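README for the Dafis house rules, bag and shoe tasks

Last edited 30th September by Wyn Gough

Hi! If you've landed in this folder you're either about to record with the hand-held grippers or you're about to use what we recorded, and in both cases I'd like you to read this first. I wrote it because our rules used to live in three chat threads and in Eluned Price's head, and Eluned was getting tired of answering the same messages.

What's in the folder

There are 86 episodes from the bag and shoe tasks, split into 64 for training and the rest held back. Please leave the held-back ones alone until you have a number you'd be willing to show Serpil. Each episode has its gripper views, a head view and a little text file called notes.txt. Read the notes! People write useful things in there, like "dropped it, picked it up again, kept going."

Floor rules

The floor is shared. We usually have several people working at once, most of them with a headset on, and a person in a headset has a lot on their mind already. So the person starting an episode says "starting" out loud, and anyone walking through goes behind them and never between them and the object.

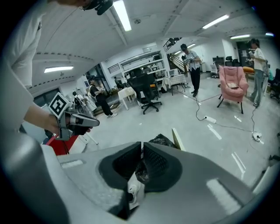
Cables are my big thing, I admit it. I've asked for every power strip to go against a wall or under a table, and for any cable that has to cross open floor to be taped flat along its whole length. We're not there yet. You can see a black cable snaking across the floor to a white power strip, with people in headsets standing on that same floor, and that's the kind of run I mean. Before you put your headset on, walk your patch once with your eyes on the ground. If a cable would be within one big step of your feet, move it or move yourself. Firouzeh Ranjbar wants a hard limit on how many strips can be out in the open, and I think she's right, but we haven't agreed on the wording yet (it's on the list for October).

Chairs count too, by the way. An office chair on casters will wander if somebody brushes past it, so push chairs back to the tables before you start.

Handling the grippers

Pick them up by the handle. Please don't ever carry one by its marker cube, I'm begging you. The cube is how we get the pose, and one that has been nudged even a little will spoil every episode that comes after it, very quietly, until somebody plots the tracks and starts swearing. If you knock one, stop, write it in the notes and redo the calibration. It takes 7 minutes. I've timed it.

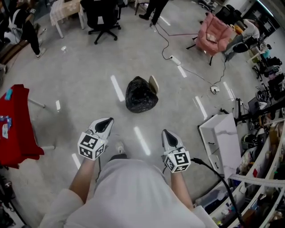 Other handling rules, in no special order:

Keep sleeves and fingers off the printed squares.
Leave some slack in any gripper cable, enough that you can reach down to the floor without feeling it tug.
Wipe the finger pads between objects. Lint from a shoe shows up on everything.
Plastic bags get checked for holes and stray receipts, and none of them leave the lab area.
Let go of the object before you turn around to talk to somebody. I'm the worst offender on this one.

What makes an episode good

We went back and forth on this for ages. Bongani Magagula wanted only clean takes, and I wanted everything. Where we ended up: fumbles stay in, as long as the person recovers without help and without touching the object with a bare hand. Episodes where somebody else steps in get the tag "assist" and go in their own subfolder. If you're training on shiny, floppy stuff like bags, I'd look at the fumbles first, they taught me more than the tidy ones did. 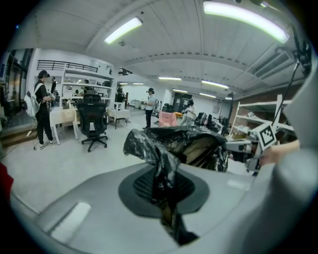
Each episode gets looked at by 2 people before it's merged, and neither of them can be the person who recorded it. The reviewers check that all the views start together, that the markers track all the way through, and that the notes match what happened. Failing an episode isn't rude. Mine get failed a lot.

People in the background

Lots of coworkers wander through these recordings. Everyone who works in the room has signed the recording form, and visitors sign one before they come in. Anybody can ask for an episode to be pulled, at any time, and they don't have to say why. Message Serpil Dağdelen and she'll take it out of the next release. If you hold a copy, delete yours as well when the change log says so.

For the same reason, please don't post raw views outside the project. Ask first and we'll find you a stretch with faces blurred.

Changing the rules

Open an issue, say what you'd change, and tag me or Eluned. Small wording fixes you can just make yourself. Anything that touches floor safety or the forms waits for Serpil's okay.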